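Open Day at Skoridberg: An Afternoon With the Laundry Folders

Posted 2020-07-05

I have wanted to get inside Skoridberg ever since a friend came back from the April open day and talked my ear off about it over dinner. So when the second round of places came up I signed up within the hour, and I was not disappointed!

The drive out from Londholm is 31 miles, most of it pretty, the last stretch gravel. Parking is in the field behind the old dairy. Bring shoes you don't mind getting dusty. The sign-in desk was running late, but there was coffee and a very good seed cake, and by the time they let us in there were 80 of us in the hall, a nice mix of students, retired engineers and parents with kids who asked much better questions than I did.

The day starts with a talk. Petro Pylypenko runs the household side of the place and he is a terrific speaker, quick and funny and happy to be interrupted. The short version is that his group wants robots to handle cloth: shirts, pants, towels, bedding, all the stuff that never lies the same way twice. A box has corners and a robot can find them. A pair of leggings dropped on a bed is a different shape every single time, and when it's black the cameras have a hard job finding the edges. He showed us a chart of practice runs (1556 so far, with 268 of those on dark clothes alone) and said the dark ones are still the ones that keep him up at night.

How do they practice? With people. You take a gripper in each hand, with a camera on it looking down at the fingers, and you do the chore yourself using only the grippers. The recordings are what the robot learns from later. I had pictured big arms bolted to the floor, and there is one of those in the Melnychuk hall, but the hand-held work was the part I couldn't tear myself away from.

They do it in ordinary bedrooms, too. We went through in small groups and stood along the wall, trying not to bump anything. A lot of it is slow. You line up, you open the fingers, you come in low toward the edge of the cloth, and somebody next to you whispers "go on, go on" as if it were a penalty kick.

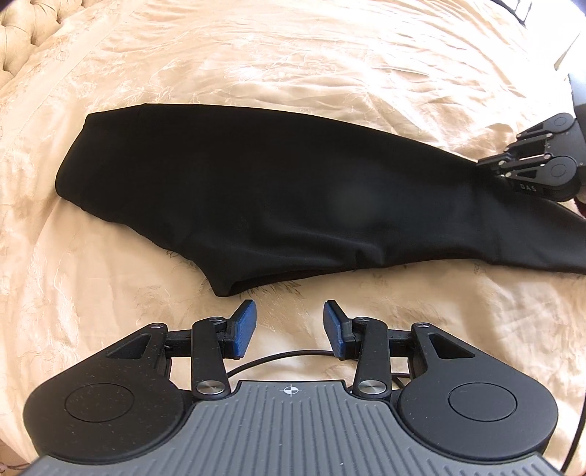
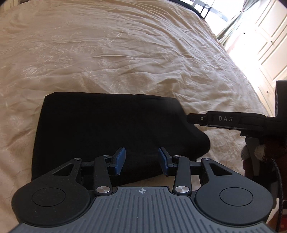

Black clothing on a cream bedspread, seen from the camera on one gripper, with part of a second gripper at the right.

Then we got to try it ourselves – on dish towels, which are the beginner setting. I am a fast folder at home. With two grippers I was hopeless! You lose all the feeling in your fingertips, so you keep checking by eye whether you have one layer or two, and I kept having two. Washington Cordeiro was looking after our table and he gave me one tip that helped a lot, which was to let the table do half the work and slide the cloth instead of lifting it. My third towel came out almost square and I may have cheered.

I asked him what a good fold looks like to the robot. He said they argue about that all the time – how flat is flat, does a crooked hem count – and that two people in the group fold pants in completely different ways and neither will budge.

After lunch (soup, bread, plenty of it) there was a short tour of the Premance workshop, where they repair the grippers and swap out finger pads. It's one room with a lot of drawers and it was very crowded, so go early if that's your thing. The kids in our group loved the bin of worn-out parts and were each allowed to take one home.

A few practical notes if you're going next time. The upstairs rooms get warm. Sign up for the towel table as soon as you arrive, the list fills before the talk is over. The shop only takes cash. And stay for the questions at the end of the day, when Petro comes back out and the engineers start disagreeing with each other in front of everyone – it was the best half hour of the whole visit, and I've already put my name down for the next one.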